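The Open Day at Negash

I only went to the Negash open day for the free parking. My cousin Babak Mousavi had been going on about it since April (he'd just started there, and he'd have invited the mailman), so on May 23, 2018 I drove over and got handed a lanyard with somebody else's name on it. Dellel, it said. Fine by me!

Babak walked me past the gift table, where a Pludilora tote cost more than my shoes, and up to the rope. "Tostum's doing the kitchen," he whispered, like we were in church.

"Does Tostum cook?"

"Tostum does the microwave."

A kid next to me asked if there'd be popcorn. His mother shushed him. I was kind of wondering too. I've owned the same microwave for years and never once stood still to watch somebody use one, and now I was up on my toes, holding my breath over a door and a few buttons.

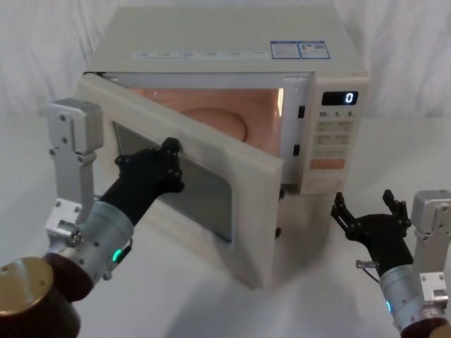

Two looks at the microwave, one with its door open. 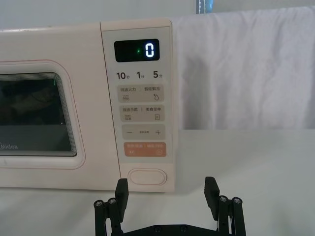

What Babak Told Me in the Parking Lot

He said they'd had 3,051 tries at it before I ever showed up. I asked if he'd counted them himself. He said no, only the first 200, and then he asked me for a ride home.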